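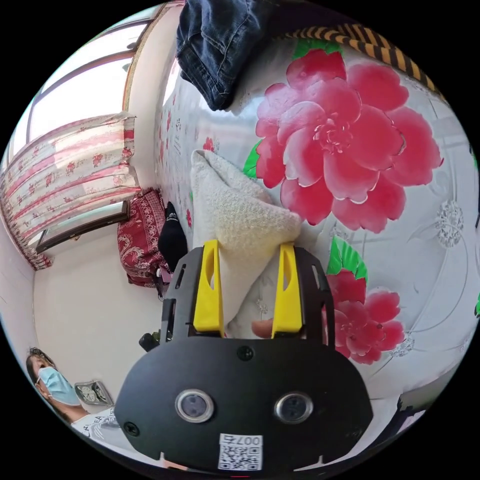 *Dos dedos amarillos pellizcan una tela de punto color crema.*

# ¿Ya saben doblar la ropa los robots?

¡Casi! Hay máquinas que levantan cajas enormes sin cansarse, pero un jersey les cuesta muchísimo. Una caja siempre tiene la misma forma. Un jersey se arruga, se estira y se esconde dentro de sí mismo (¿dónde se ha metido la manga?).

Tú lo doblas casi sin mirar. Tus dedos notan si la lana es gruesa y tus ojos encuentran el cuello enseguida. Un robot tiene que aprender todo eso desde cero, y para aprender necesita ver el mismo trabajo muchas veces: 100, 1.000 o más. 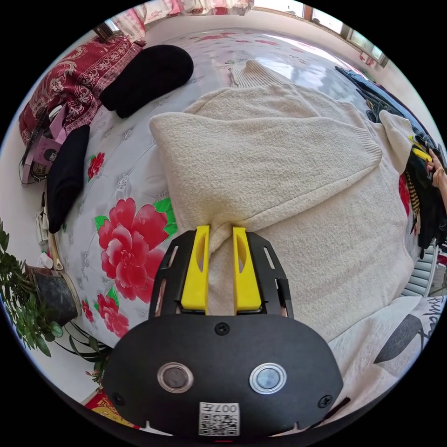
Además, cada cama es distinta. Sobre una sábana llena de flores, la máquina debe averiguar qué es dibujo y qué es ropa. ¡Menudo lío!

¿Y qué pueden hacer ya? Algunos robots aspiran el suelo, y otros doblan toallas — despacio, eso sí. Con los jerséis todavía se equivocan bastante.

**Prueba tú:** ponte unas manoplas de cocina y dobla 3 camisetas usando solo dos dedos de cada mano. ¿Cuánto has tardado?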